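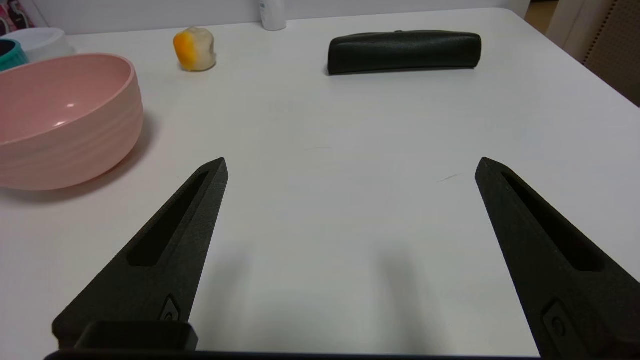 **Figure 1.** White work table with the pink bowl at left and the black zippered pouch lying toward the back.

## 4. The shared table as a place for small things

Of all the surfaces we looked at, the plain white tables gave us the richest material, and we want to spend this section on them. A shelf tells people where things go. A drawer hides the question. A bare white table does neither, and the people who use one have to work out, over and over, where a bowl lives and how close a pouch may sit to it before somebody moves one of them. We found this far more interesting than we expected when we planned the study!

### 4.1 Bowls as anchors

The table in Figure 1 shows a pattern we came to call *anchoring*. A large, light-colored bowl stands toward the left side, with other containers (one teal, one white) tucked in behind it. The black pouch lies well away from that group. When we showed layouts of this sort to the people who took part, they talked about the bowl first almost every time, and they talked about everything else in terms of it: behind the bowl, past the bowl, on the bowl's side.

Fongchan Limsakul, who led the interviews, began asking people to describe their own tables at home from memory. The same thing happened. One person could not say what color her table was but knew exactly which side the fruit bowl was on and what had collected behind it (rubber bands, a tape measure, a bottle of hand cream). Another drew his bowl first, far too large, and then ran out of paper for the rest of the table. We have kept that drawing, and it still makes us happy.

We think three properties help an object become an anchor. It should be large for its surroundings. It should be open, so that it reads as a place as well as a thing. And it should be awkward to stack, which keeps it where it was put. Ribbed bowls of the kind in Figure 1 do well on every count. Closed boxes of the same width did poorly, and several were buried under other items by the end of a session.

### 4.2 Pouches, cases, and the problem of the long shape

Zippered pouches behave very differently. They are long, they have no obvious front, and people disagree about which way they should lie. In our notes the pouch is the object most often straightened. A person walking by would turn it parallel to the table's edge, sometimes while talking about something else entirely, and could not recall having done so a minute later.

Lertchai Meesuk suggested early on that this had to do with edges: a long object invites comparison with the nearest long line. We tested the idea by repeating the sessions on a round table. Straightening did not stop, but it lost its common direction, and pouches ended up lined up with the wall, with a window, or with one another. Lertchai was delighted, and so were we. The comparison is with whatever long line is handy.

Small upright objects, such as the little cream-white piece with an orange-yellow patch in Figure 1, were treated as loose change. People put them down standing and seldom gave them a lasting spot. They were also the objects most often picked up and held during conversation. One participant held a bottle cap through an entire interview and put it back, with great care, in the wrong place.

### 4.3 Keeping the middle clear 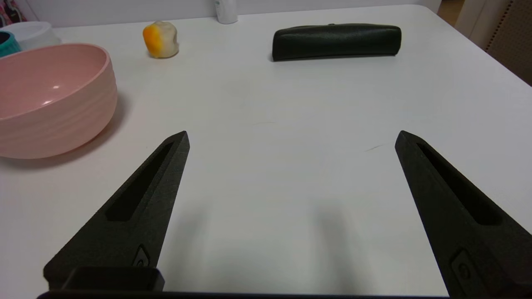
**Figure 2.** The table with the pink bowl toward the left and a wide stretch of open surface.

Our second strong finding concerns the surface that holds nothing at all. In Figure 2 the bowl sits at the left and a generous area of white is left open. We first coded open areas like this as unused. Boonmee Kaewsai objected, and she was right to. Her point was that the clear part of a shared table is the part people look after most. Items that strayed into it were pushed back toward the sides within a short time, often by someone who had not put them there.

We recoded all 2,751 placements with this in mind. Each placement was marked as *side*, *back*, or *open area*, and two of us worked through the full set separately before comparing. We disagreed on 51 of them, nearly all involving objects that sat across a boundary. Those were settled by discussion, with Kristýna Dvořáček as the tiebreaker.

The recoding changed how we read the whole study. The open area had looked like what was left over once the objects had been placed. After the recoding it looked like something people were making on purpose, with the bowl as a kind of bank to hold things back from it. Participants had good everyday names for it, too: "the landing," "my half," "where the laptop would go." The last came from someone who did not own a laptop.

### 4.4 Color and shine

White tables are kind to colored objects. The pink of the bowl stands out plainly against the surface in both figures, and its glossy inside catches the light. A white container gets no such help. In the recall task, 21 participants were asked to list what they had seen on a table after leaving the room, and white items on white surfaces were the ones most often left out, even when they stood right beside something bright.

We would be careful about reading too much into this. We used only a few colors, and the recall task came at the end of a long afternoon. Still, the practical side is easy to try at home. A set of scissors with white handles went missing on our table so often that Thanakorn Somboon wrapped them in green tape in August, and they have been found promptly ever since. The tape has started to peel, and Section 5 returns to the question of how such small fixes are kept up by the people who share them.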